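Filed under: Camp and Field

The Pattern Board Doesn't Care What You Paid

My brother-in-law came back from the Firnberg outfitters in December with a box of turkey loads that cost more than the boots I was wearing. The box promised a tighter pattern at distances I wouldn't shoot at a barn. He believed it. I've been reading the sides of shell boxes since I was 7, and I believe the part that tells me what gauge it is.

So on Tuesday we took his expensive Zallimards and my plain old Mokaris down to the gravel pit past Moen, stapled up butcher paper, and shot both from 30 yards. Same gun, same choke, same rest. I wanted to see the difference he'd paid for.

There was one. His shells kicked harder.

As for the paper, one of his patterns was very good, one was ordinary, and the third had a hole in it a gobbler could have strolled through. Mine were ordinary all three times. He said the wind got up on his third. I was standing right there and my hat stayed where it was.

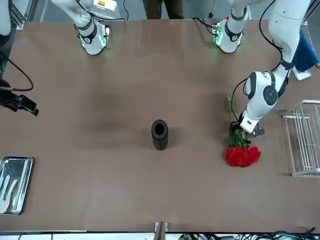 Two robot arms over a long brown tabletop.

I spent that evening reading what other people had to say, which was a mistake. One forum thread on this same load ran to 3,186 replies, and I read maybe 200 of them before the dog wanted out. Half the men in there had never put a sheet of paper up. They'd killed one bird with it and that settled the matter. I killed a bird once with a shell that had been through the wash in my coat pocket, and I don't go around recommending it.

Three shots apiece doesn't prove much either, I know that. He wants to go back out with a different choke tube, a ported one that also comes in a nice box. I told him I'd bring the staple gun if he bought the paper.

Meantime I'm hunting with what I've got, and staying inside the range where I know what it does.

Posted in Camp and Field | Leave a comment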